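부품 서랍 앞에서 보낸 오후, 조아나 팔캉을 만나다

작업실에 들어서자마자 나는 인사보다 먼저 "와, 서랍!" 하고 외쳐 버렸다. (죄송해요, 조아나.) 조아나 팔캉(Joana Falcão)은 공방 '플롤로'에서 작은 물건을 고치고 만드는 사람이다. 나는 정리를 정말 못하는 사람이라 이 인터뷰를 한 달 전부터 기다렸다!

"처음엔 다 과자 통에 넣어 뒀어요. 나사 하나 찾느라 40분을 쓴 날이 있었는데, 그날 저녁에 바로 서랍장을 주문했죠."

그 뒤로 서랍장이 하나둘 늘었다고 한다. 회색 서랍장을 위아래로 쌓아 쓰는데, 서랍이 반투명해서 안에 뭐가 들었는지 대충 비쳐 보이는 게 마음에 든단다. 그럼 이름표는 안 붙이느냐고 물었더니 손사래를 쳤다.

"몇 군데만 붙여요. 예전에 전부 다 붙였다가 내용물이 바뀌는 바람에 떼어 내는 데만 하루가 걸렸거든요. 지금은 헷갈리는 칸만요."
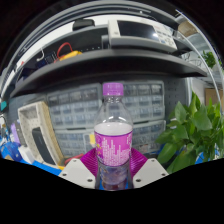 얘기는 자연스럽게 병으로 넘어갔다. 나는 투명한 플라스틱병을 보면 일단 모아 두는 편인데(집에 벌써 한가득이다), 조아나는 병에 꽤 엄격했다.

"서랍에 안 들어가는 건 작업대에 오래 두지 않아요. 병은 세워 두면 자리를 별로 안 차지하는 것 같죠? 그런데 하나를 두면 옆에 또 하나가 와요. 저녁 7시쯤 되면 작업대가 안 보여요."

그래서 정한 규칙이 '20분 정리'다. 일을 마치기 전에 타이머를 맞추고, 울릴 때까지만 치운다. 다 못 치워도 그냥 집에 간다! 남은 건 다음 날 아침 커피를 마시면서 본다고. 나는 이 대목에서 수첩에 밑줄을 두 번 그었다.

제일 아끼는 칸이 어디냐고도 물었다. 한참 고민하더니 웃으면서 대답했다.

"어디에 쓰는지 모르는 부품만 모아 둔 칸이요. 버리려고 열 때마다 꼭 하나씩 쓸 데가 생겨요. 지난달에도 거기서 나온 스프링으로 스탠드를 고쳤어요."

결국 돌아오는 길에 나도 서랍장을 한 개 샀다. 아직 상자도 안 뜯었지만, 첫 칸에는 식탁 위에 굴러다니는 단추부터 넣을 생각이다.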